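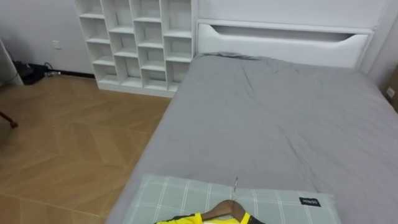

Unit 4 — Making up the bed (bottom layer)
Housekeeping Skills, afternoon group. Notes by Marek Charvát

Read before Tuesday. Bring a pen, the sheets go on at 2 and there won't be time to catch up.

Where we are

Last unit was stripping and bagging. Now the fitted sheet, then flat sheet, then cover. Only the fitted sheet is graded this week. Everything else sits on top of it, so a bad bottom layer shows all the way up.

Terms you need

Head end — the end at the headboard.
Foot end — the other one.
Pocket — the sewn corner of a fitted sheet.
Drop — how far the fabric comes down the side of the mattress.
Skirt of the sheet — the part with elastic. Not the same as a bed skirt, people mix these up on the test every term.

Order of work

1. Shake the sheet out. Find the label. On the Fluvmont sheets it's at the foot end, on the Gasitz ones it's at the head. Check, don't guess.
2. Head end first, far corner. Pocket all the way over, seam on the corner of the mattress.
3. Head end, near corner.
4. Walk to the foot. Pull toward you, flat hands, no fingernails.
5. Foot corners, same as before.
6. Go down both long sides and tuck the elastic under. Lift the mattress with your knees bent.
7. Smooth from the middle out to the edges.
8. Look at it from the foot end, then from the side.

What to look for on gray

Plain gray is what we use for the demo bed. It hides lint but it doesn't hide creases, the dips go a bit darker and the rest picks up the light. Look at the top of the sheet by the headboard. A few shallow wrinkles there on the gray sheet, up near the white headboard — that's the usual place. Mostly comes from pulling the foot corners too hard, or a head pocket that isn't all the way down.

Fix: go back to the head, reset both pockets, smooth again. Do not iron with your forearm. Jae-in Cheon will tell you the same in practical.

Then check the long edge. Should run straight from head to foot, no waves. If the line wanders the elastic is twisted underneath.

Marks (out of 12)

Pockets seated, 4
Long edges straight, 3
Surface smooth, 3
Lifting posture, 2

A few shallow creases at the head cost you one mark, not all three. Deep folds cost all three.

The rest of the room

Before the pillows go on, do these:

Headboard — wipe the face and then inside the slot. Dust collects in there and you can't see it from the foot end, it's in shadow. Dry cloth first, damp second.
Cube shelves — top row down. With the compartments empty it goes quick, so no excuse for skipping the back panels. Do the dividers too, they are not all at the same height and the low ones get forgoten. Plinth last.
Floor — along the bed edge and around the shelf base. Zigzag pattern, so go with a soft pad and overlap your passes, the seams run at an angle and grit stays in them. Barely damp. Never leave water standing.

Laundry numbers (will be on the test)

Jelínek handout, page 2. Their example hotel has 200 beds and 185 occupied. One fitted sheet per occupied bed, one spare set per bed on the shelf. Work out what gets washed and what gets stored. Show your working. Second part of the question uses around 4,000 sheets a month, don't worry about rounding.

Common mistakes from last term

Sheet on sideways. Two corners fit fine, the third won't reach. Turn it ninety degrees and start over, don't stretch it.
Elastic rolled up on the outside.
Smoothing toward the headboard, which just pushes the fabric up into a ridge.
Sitting on the bed to reach the far corner. Walk round it.
Spraying Ivetti cleaner straight at the headboard — spray the cloth, away from the bed.

For next time

Learn the terms above, short quiz at the start.
Practise on your own bed at home, at least twice. Time yourself the second time.
Flat sheet and mitered corners come after that, handout to folow.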